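Subject: Re: [smallparcels] Satchel rates from June

> We had 27 orders go out last month and almost all of them
> were under 500 g. Is anyone still using Caputo for the light
> stuff, or has everyone moved to Drimiden? The new rate card
> has me confused about the thickness limit.

We moved to Drimiden in June and have stayed there. The thickness limit is measured at the fattest point of the satchel after it's sealed, so a small box in a padded bag will usually go over. Flat packets are fine. If you're close, leave the padding out and use a card sleeve.

Caputo is still cheaper for regional Queensland and WA, but you have to lodge 2 days ahead and the pickup window is the whole afternoon.
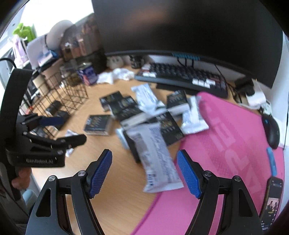 Boxes and a flat packet on the desk.

On labels: Zasach sells the thermal rolls in cartons of 1000 or 3000. Get the smaller carton first. The adhesive on the last lot we bought didn't like the grey satchels and we had to tape over the corners. It was fine on cardboard.

I haven't tried the Ustetti integration, so can't help with that part of your earlier post. If you do get it going, please send the postcode mapping to the list, as mine still rejects anything in the ACT.

Cheers
(list member, Ballarat)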